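I finished Nanami Wada's story collection Skurkeck at one in the morning and then lay there wide awake, so you're getting a post! It's 13 linked stories set in Jadalville, a river town where half the families came over from somewhere else and the other half pretend they didn't. My favorite is "Mondal," where a girl translates her grandfather's letters for the neighbors and starts making up better ones (the letter about the goat, oh my goodness). It runs only seven pages and I've read it three times.

If you liked Xolani Van Wyk's Vonus, you'll see a family likeness in the way both writers let people talk over each other. Van Wyk needed 700 pages to get his uncles around one table, though, and Wada does it in a paragraph.

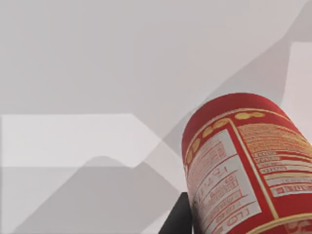 A red can.
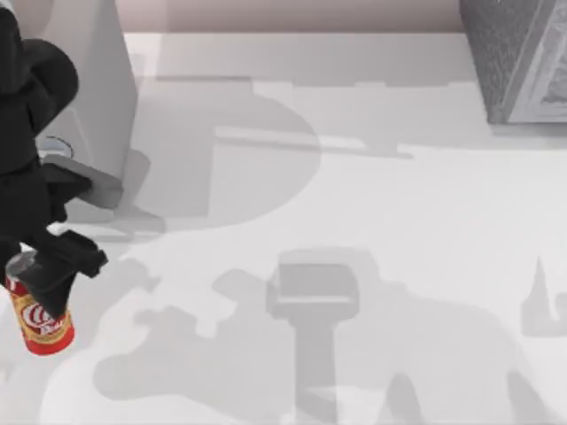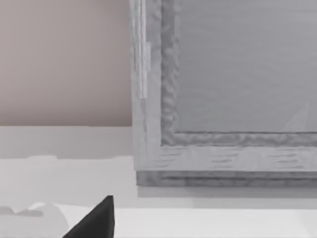 I do have one small grumble. The last story jumps ahead to the grown-up children, and I wanted to stay with the grandfather a little longer. But the sentences! She'll give you a plain one about rent or shoes, and then a line that sends you back to the top of the page. My copy goes to my sister in June, and after that it's up for grabs if anyone local wants it.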